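Visit report: the open afternoon at Brøndum, November 8, 2019

I work with order planning in a small company that packs household goods, and my manager asked me to go to the open afternoon at Brøndum and write down what I learned. I am not an engineer, so please forgive me if some words are not the exact ones.

Brøndum sorts and repacks returned goods for shops. The hall has 74 workers on two shifts. On the day before my visit they handled 1661 parcels, and 858 of those went through the part of the hall where the robots now work. The robots are six two-armed machines which came under the project name Drollow, and the software for them is made by Nerkeveck.

We were received by Viorica Lungu, who leads the day shift. She did not start with the machines. She started with the break room, and told us how the work was before. People stood at the same table for the whole shift and opened, turned and closed boxes. Many had pain in the wrists. Now they change place every two hours, and one of the places is a desk where you watch the robots and help them when they stop.

At this desk we spent most of our time. Every new task is tried first in simulation, in a kitchen-like room with white tiles, and the operators look at the views from the robot before the task is allowed in the hall. Uyên Khổng has worked at the desk from the beginning. She packed by hand for years, and I noticed that she looks at a gripper the way she would look at a colleague's hands. She let us sit in her chair and go through some views.

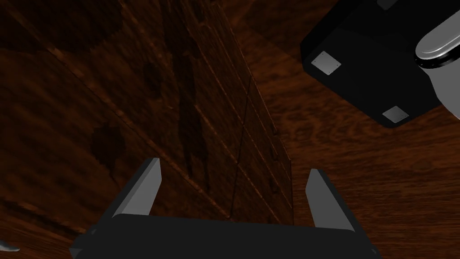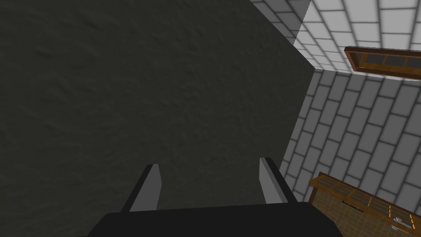
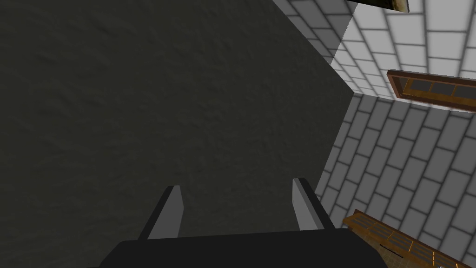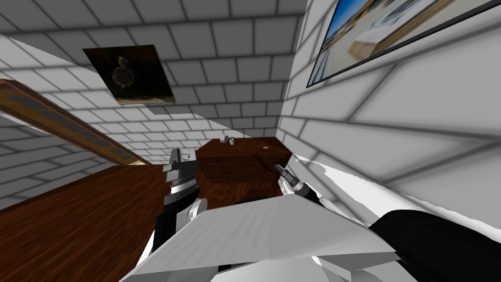
Simulated views from the practice room, all with at least one gripper of the robot in sight.

Does the desk work need a technical education?
At Brøndum it does not, but there is a course of six days, and after it you sit next to an experienced operator until both of you agree that you are ready.

I asked Uyên what was most difficult to learn. She answered that it was to wait. With your own hands you correct a thing before you have thought about it, but here you must first see what the arm is doing and then decide. When the views are tilted, it also takes some time to understand what is wall and what is table. I had this problem myself, and after ten minutes in the chair I was a little dizzy.

Not all was positive. One of the older packers told us that he misses the talking at the long table, which was taken away when the robots came. The desk is quiet, and the people who sit there wear headsets. Viorica agreed with him quite openly. They have tried to place two desks together, and this will continue in December with a third one. The pay was also a question in our group. Desk hours are paid a bit better than table hours, and for this reason the rotation list must be fair. It hangs on paper beside the door - I saw several corrections on it made with pen.

No person lost the job when the robots were installed, according to Viorica, but four people who retired were not replaced. I think it is right to write both things in this report.

At the end we had coffee, and a man from Zanon, who also was a visitor, wanted to know how long a new task stays in simulation. The answer was that it depends on the operators. If they are not satisfied with how a gripper comes near to an object, the task goes back to the software people with a written note. Before, such notes went first to the office and often stayed there. Now they go directly from the desk.

For our own company I would like to propose that we begin with the rotation, which needs no machine at all. I have the rotation list from Viorica as a copy, and those who want to see it can find it in my tray.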